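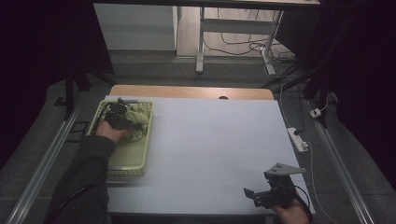
Studio and Transmitter Walk-Through, with Comments
Trenmont Community Radio
December 2025

Same form as last year, minus the page about the tape carts, which have been gone long enough that the page was starting to feel sentimental. Marks are OK, FIX or WATCH. Comments are mine and were written on the stairs.

AIR STUDIO

1. On-air light works from both mic switches: OK
It also comes on when the desk lamp is plugged into the left outlet. Please don't plug the desk lamp into the left outlet.

2. Microphone arms tight, no sag: FIX
Host arm is fine. Guest arm sinks slowly through any interview longer than a song. Guests follow it down out of politeness, and by the second question they are talking into their own knees. New spring ordered.

3. Headphone outputs limited to a safe level: FIX
Outputs 1 and 3 OK. Output 2 has been turned up past the tape mark again. The tape mark is a limit. I have put on more tape.

4. Cables off the floor or under a cover: WATCH
Covered along the main path. The phone charger stretched across the doorway at ankle height is not station equipment and I have unplugged it. It is in the lost and found with the other four.

5. Monitors mute when a mic opens: OK
Tested with both mics. No howl.

6. Exit sign lit, door opens fully: OK
Door opens fully now that the box of bumper stickers has been moved. They have our old frequency on them. If you have a plan for these, now would be the time.

7. Food and drink: FIX
The rule is lids. There is a ring on the Veletti board, right of fader 6, in the shape of a mug. Fader 6 still works but has a crunch at the bottom of its travel. Clean before the next long fade-out.

PRODUCTION ROOM

8. Acoustic foam secure, no loose pieces over head height: WATCH
One tile over the door is hanging on by a corner. It weighs next to nothing, but it lands without warning and we lost a very good take of the furniture store spot that way.

9. Foam has a fire rating on file: OK
Sheet is in the binder, behind the tab marked "Jingles." I have moved it to the tab marked "Fire."

10. Power strips not chained together: FIX
Found a strip plugged into a strip behind the computer desk. The second one was running a fan and a string of holiday lights. Both now have their own wall outlet. The lights may stay until the new year, after which they stop being festive and become wiring.

11. Extinguisher in place, gauge in the green, tag current: OK
Tag good until February. Somebody should write this on the calendar. I have written it on the calendar.

12. Backup copies of sweepers and station IDs: OK
On the drive and on the shelf. While testing I played the whole set, including the one with the laser noise and the man shouting "Trenmont!" from what sounds like a culvert. Passed. Not a safety item, but it took up a good part of the morning and I want it recorded.

RACK ROOM

13. Room temperature: WATCH
The thermostat was set lower than the form asks for and the room was warmer than the form allows, so one of them is making it up. Filter was gray and furry. Replaced. Check again in two weeks.

14. Rack doors close and latch: OK
Left door needs a hip.

15. Battery backup holds under load: FIX
The label promises 45 minutes. I pulled the plug and got 40, which would be fine if the generator did its part in the meantime. See item 20. Order the battery now while it's a choice.

16. Emergency alert unit: weekly tests received and logged: OK
All logged. Two entries were in pencil. Ink, please. Also, "yep" is not a signature.

17. Labels on breakers match what they feed: WATCH
Breaker marked "Studio lights" feeds the studio lights. Breaker marked "???" feeds the coffee maker and the web stream. I've relabeled it, and the next person who resets the coffee maker will know they're taking the stream with it.

TRANSMITTER SITE

18. Gate locked, fence whole, warning signs readable from outside: OK
Sign on the north side has faded to a friendly pink. Still readable. Replace in spring.

19. Tower lights: OK
All lit at dusk. I waited in the car with the heater on and listened to the evening show, and the levels were good, apart from fader 6.

20. Generator starts and takes the load: FIX
Started on the third try. Took the load after a pause long enough for me to think about other careers. Mac Mathúna Electric is booked to look at the transfer switch. Until then, whoever is on call carries the site key, on their person, not in the mug.

21. Building sealed against animals: WATCH
Steel wool stuffed in the conduit gap is holding. Some evidence of a mouse by the door. No evidence of a mouse near the high voltage, for which we can both be grateful.

22. Interlock kills power when the cabinet door opens: OK
Tested twice, standing where the form says to stand. Never test it alone. Never wedge it. The wooden wedge I found on top of the cabinet has gone home with me.

23. First aid kit: FIX
Contains gauze, burn gel, one glove, and a promotional key ring for a Flevia cassette deck. Needs the other glove.

REMOTE KIT

24. Ground-fault adapter packed with the extension cords: OK

25. Tent weights: FIX
Two missing. We have four legs on the tent and two weights, and everyone who worked the harvest parade remembers how that goes. No more outdoor broadcasts until we have the full set.

26. Mic windscreens clean: FIX
No. Washed. Drying on the radiator in the hallway, please leave them there.

Open FIX items go on the whiteboard by the front door. Initial them when they're done and leave the wiping to me. Last year item 2 got wiped in the first week, and the guest arm has been going down ever since.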